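Trirnar Coupe: Delivery and Service Questions

When do deliveries start?
Customer cars leave the Skaltbridge plant from November. Build slots are assigned in deposit order.

Can I change the paint after my slot is confirmed?
Yes, up to 13 weeks before the build date. After that the body panels are already in process. Send changes to Femke Declercq in Sales.

How often does the engine need service?
Once a year or every 8,000 miles, whichever comes first. Brake fluid is replaced at every second visit.

Does the battery need a charger in storage?
Yes, if the car is parked for more than three weeks. Use the supplied Nutix unit - other chargers may log a fault code.
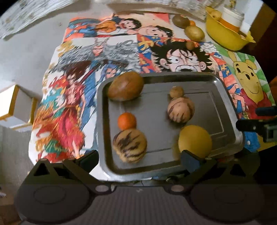

Is the warranty transferable?
Yes. The new owner must register the car within 13 days of sale. Track use is excluded, and so are non-approved tires.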